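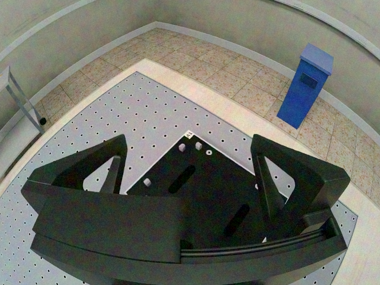 ## 4. "Square" and "diamond" in home patchwork leaflets

### 4.1 Where the leaflets come from

The material for this part of the study is the Wellach collection of patchwork and quilting leaflets, which is kept in the local studies room at Dritholm and was opened to readers in March, after a good deal of patient sorting by the staff there. It holds 1,214 leaflets, most of them single folded sheets of the kind that used to be handed over the counter with a yard of lining, and a smaller number of stapled booklets. We read all of them, some more than once, and we should say at the outset that it was a great pleasure to do so. Many carry the pencil notes of the people who used them, and those notes turned out to be at least as useful to us as the print.

The larger share of the leaflets was issued by two firms. Gaillard sold cloth and thread, and its leaflets were written in a brisk house manner that hardly changed from one year to the next. Prorker sold card and tin templates, and seems to have taken its wording from whoever had drawn up the pattern, so that the same piece of cloth may go by different names on facing pages. The remainder came from newspapers, sewing circles and a few shops in the Dritholm district that had their own sheets printed. Where a leaflet had no date (and this is true of a great many) we have made no attempt to supply one, and nothing in what follows depends on putting the leaflets in order of age.

### 4.2 The trouble with a square on its corner

Anybody who has tried to explain a patchwork block over the telephone will know the difficulty we are concerned with. A square laid with its sides running level and upright is called a square by everyone. Turn it until it stands on one corner and a fair number of people will begin to call it a diamond, even though they have just watched it being turned and know perfectly well that the cloth has been neither stretched nor cut. Others will hold firmly to "square", and may be rather cross with the first group. In ordinary talk this does no harm. In a cutting instruction it matters very much, as a true diamond, with two sharp corners and two blunt ones, needs a different template and behaves differently at the seam.

There is a related muddle that has to do with where one is sitting. A flat, four-cornered thing seen at a slant can look like a diamond from one chair and like something quite plain from the next. The black plate in Figure 1 is diamond-like in outline from the viewpoint of that rendering, with one corner pointing upward, and we should not care to say from the outline alone what a cutter ought to call it. The drawings in the leaflets raise the same question again and again. Several of the Prorker sheets show a finished quilt spread over a bed, drawn from the foot, and the squares of the top have been drawn as the artist saw them, which leaves the reader with a page full of lozenges and a list of materials that mentions only squares.

### 4.3 How we sorted the wording

We took each instruction that told the reader to cut, place or sew a four-sided patch standing on its corner, and wrote down the name that the leaflet gave it. We then sorted the names under 4 headings: those using "square" alone; those using "diamond" alone; those using "square" with some further words to say how it stood; and a last heading for everything else, where the reader will find such agreeable terms as "cornerwise patch", "kite" and, in one much-folded sheet, "the biscuit".

Two of us did the sorting separately and then compared our lists over several long afternoons. Where we disagreed it was nearly always over a sentence in which the name changed halfway through. "Take your diamond and lay the square point to point with its neighbour" is a real instruction, and a clear enough one if the cloth is already in your hands, but it sits awkwardly under any heading. We settled on going by the word nearest to the verb of cutting, and where there was no such verb, by the first word used. This is a plain rule and a slightly clumsy one, and we would be glad to hear of a better.

Pencil notes were kept apart from the print throughout. It seemed to us important that a printed "diamond" crossed through, with "sq." written over it, should be counted as a view of the printer's and also as a view of the reader's, and not be allowed to cancel itself out.

### 4.4 What the leaflets do

Gaillard is the easier of the two firms to describe. Its writers used "square" wherever the template was a square, whichever way up the patch was going to end, and they kept "diamond" for the long shape used in star patterns. When they needed to tell the reader how the patch should stand they added "on point" or, in what we take to be the plainer leaflets meant for beginners, "with a corner at the top". The longer phrase takes up room on a small sheet, and it is rather touching to see how often other matters have been squeezed to fit it in.

Prorker is another story. Its templates carried a printed number, and the leaflets lean on that number so heavily that the name hardly has to do any work. "Cut the diamonds from No. 5" leads the reader safely to the right piece of tin even though No. 5 is a square, and we found very few pencil corrections on sheets where the number was given. Once the number is left out the corrections come thick and fast. One reader has written "WHICH" in capitals beside three separate lines of the same leaflet, and on the back has drawn both shapes with a tick beside the square.

The local sheets are the most mixed and, for our purposes, the most interesting. They were written by people who expected to be asked questions across a table, and they are easy-going about names in a way that would be risky in anything sent by post. In these sheets the name often follows the stage of the work. A patch is a square while it is being cut, and becomes a diamond once it has been set into the top and can be seen among its neighbours. We had not expected this, and it appears too often to be put down to carelessness. It looks to us like a sensible habit of speech: the cutter needs to know the template, and the person arranging the top needs to know what she ought to be seeing.

### 4.5 A word of caution

We are conscious that a collection of leaflets is a collection of what people kept. A sheet that led its owner into cutting a whole bedspread wrongly may well have gone on the fire, and the more confusing kind of wording may be thinner in our material than it was in life. The Wellach leaflets also lean towards bed quilts. Cushions, tea cosies and the like hardly figure, and smaller work may have had its own ways of talking.

There is the question, too, of how far pencil notes can be trusted as a sign of trouble. Some readers write on everything. A single booklet, full of small remarks in the same hand, accounts for a good part of the notes that we have, and we have reported the findings above only where they still hold with that booklet set aside. Some 1,000 of the leaflets have no writing on them at all, and a clean sheet may mean an untroubled reader, or a reader without a pencil, or a pattern that was put in a drawer for a wet weekend and never taken out again.

With those points in mind, we turn in the next section to the spoken side of the matter, and to the recordings made with quilters in and near Dritholm, who were asked to talk a partner through a block that the partner could not see.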